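4.2 Student Task Design in the Simulated Workcell

The second half of the course was given over to task design. Students worked in teams on the Grostemell simulator, which was installed on the teaching server before the start of classes in September. Each team was asked to define one tabletop task for a two-arm station, to write a reset rule for it, and to collect its own demonstrations through the Zevcombe control interface. The 60 students enrolled in the course had completed an introductory unit on coordinate frames and joint limits, but most had no earlier experience with remote operation of an arm.

Teams were allowed to change the objects, the furniture and the lighting of the room. They were not allowed to change the arms, the grippers or the control rate. This restriction was adopted so that demonstrations from different teams could be replayed on the same code and graded by the same script. Each team was required to submit 90 demonstrations, of which the teaching staff replayed a random sample before assigning a grade.
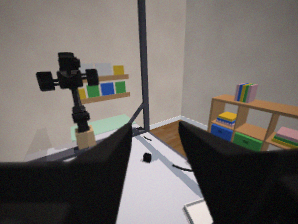
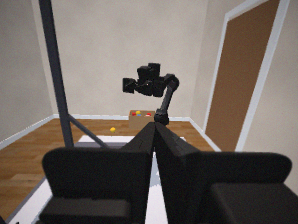 Figure 3. Two simulated wrist-level views from the course workcell, each with the second arm beyond the gripper fingers.

Grading of the submitted demonstrations followed a written rubric with separate marks for task definition, reset rule and quality of motion. The last of these proved the hardest to apply evenly. Several teams had planned their motions from the overhead view alone, and their demonstrations became hesitant near the point of contact. Occlusion by the gripper was one source of difficulty: in the second view of Figure 3 the two fingertips nearly meet and the table beneath them is mostly hidden, while in the first the fingers stand apart and a small black cube can be seen on the white tabletop between them. Teams that recorded both overhead and wrist views, and that reviewed them together before submission, received higher marks for quality of motion.

A total of 931 demonstrations passed the automatic replay check by the closing date of 30th July. Those that failed did so mainly on the reset rule – in most cases an object had been placed outside the reach of either arm at the start of the episode. The script reported such cases by episode number, and teams were permitted one round of corrections.

The rubric was revised once during the course. In its first version, following the scheme of Ciobanu and Hesley, a demonstration longer than 200 control steps lost marks regardless of outcome. Students objected that this discouraged careful approach motions, and the limit was removed for tasks that required both arms. The limit was kept for single-arm tasks, and all marks already given for two-arm tasks were recalculated under the revised rule.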